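Ticket 164 – Open day station 2, right gripper drops out of tracking
Opened by: Despina Stojanovska
Assigned to: Borislav Papadopoulos
Status: Resolved

Despina, 9:40
Visitors arrive at 11 and the shuttlecock station is almost there! Both hand-held grippers connect, but the right one loses tracking every few minutes and the session stops recording. The left one has been perfect all morning. I restarted the Histier software, no change.

Borislav, 9:55
Can you do a slow pick with the right hand, shuttlecock into the bin, and watch the log while you do it? Keep the left gripper low and open so we only have one thing moving.

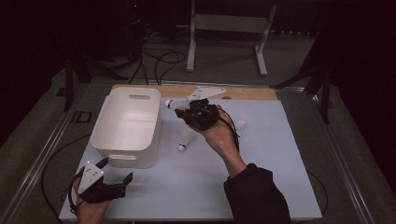

Despina, 10:10
The log shows the dropout comes when I turn my wrist toward the bin, and it's the same message each time: "device timeout, 800 ms". If I keep the wrist straight it never happens – so I'm thinking cable.

Borislav, 10:15
Great catch. Reseat the plug at the gripper end and leave more slack before the first tie.

Despina, 10:32
Done, and two full runs without a dropout! Ljubica tried it too and now she won't give it back. We're ready for the school group.

Borislav, 15:20
Still good after the last visitors. Spare cable ordered. Closing.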